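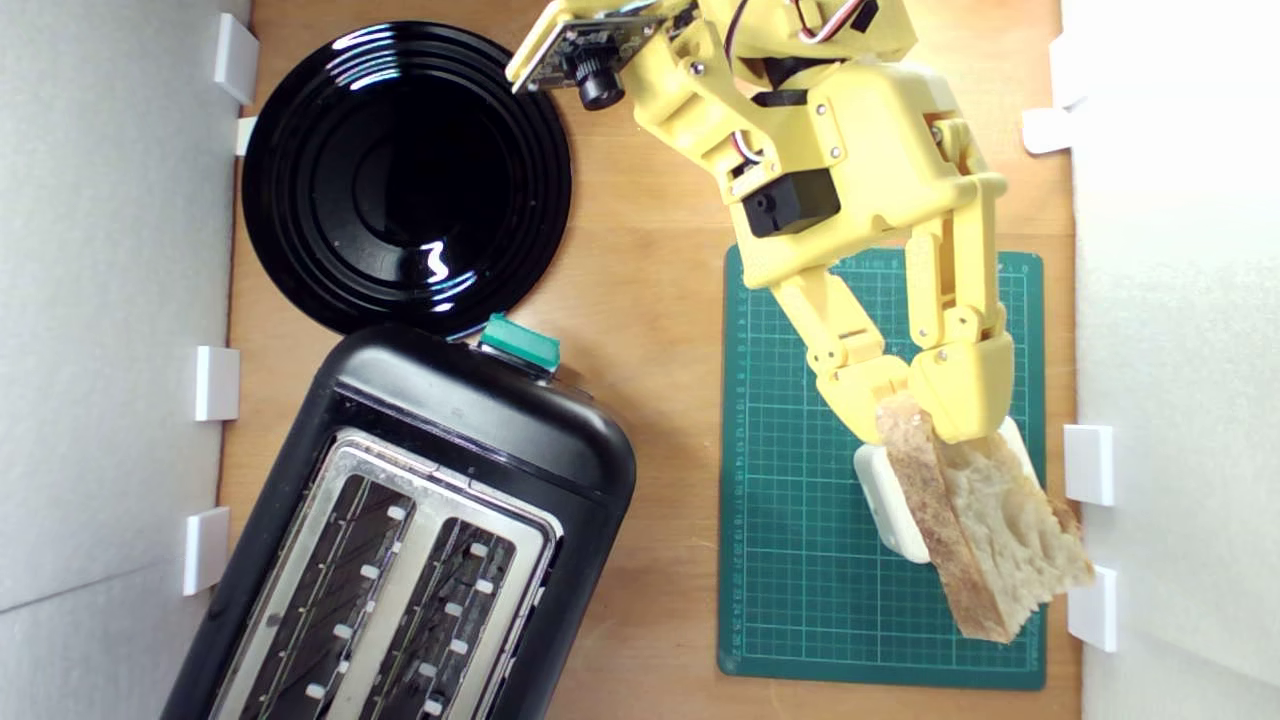

Equipment budget talk, speaker notes
Kistden makers' evening, slot 3, starts 7:30 pm

Get going fast, people still finding chairs. Say thanks for the room. Phones off, mine too.

Opening: we spent a year saying "we should get an arm" and no one wrote down what an arm costs. The arm is the cheap bit. Say that twice.

Toast bench first. Yellow printed arm, two fingers, slice of bread, toaster, plate. Everyone gets it. Point at the camera on the arm, then the white foam walls, then the little clips. All of that is a budget line. We had one line that said "arm".

Our total for the first bench: $1,084. Leave the number up. Let them groan.

What we forgot to ask for:
- servos to keep on the shelf. Two died in April, lost most of a week waiting
- filament for reprints, fingers mainly
- foam and clips. Pennies, but someone still had to drive out for it
- wires, screws, a second power supply
- cutting mat (pinched from the craft room, they want it back)
- bread. Laugh here. Then say it's a real line, we get through a lot of it

Buy or print? The Mestau question. Somebody will ask why we didn't just get the Mestau kit. Answer: the quote came in over what we had, and their lead time was 7 weeks. Nice people. If you've got the money and no printer, go with the kit. We had a printer.

Tan supplied the servos, no complaints so far. Zurnasport let us have a corner of thier storage unit for the second bench, free until the lease is up. After that it's rent and I have no number for it. Admit this, don't dodge.

Hours. Slow down for this part. Setting up the bench took 23 hours, all of it unpaid evenings. Not in the $1,084. If you have to pay somebody, work it out before you order anything. Go round the room, who here budgets hours? Wait for hands.

Props. Black shiny plate looks great, throws back every light in the room. If I was buying again I'd get a matte one. Same with anything polished. Ask the camera person on your team before the shopping trip, we didnt.

Planning for next year:
- two more arms, same design so the spares are shared
- one full spare gripper per bench
- a proper lamp for each bench
- set money aside for breakages at the START. We went back and begged in the middle, bad look

SKIP if running late: the bit on insurance. Handout covers it.

Questions I expect: can it butter (no, not budgeted). Can a school do this on half the money? Maybe, if they have a printer and a patient teacher. Is the parts list online? Yes, link's on the handout, prices from spring so check them.

Handouts are in the blue folder. Collect the pens after.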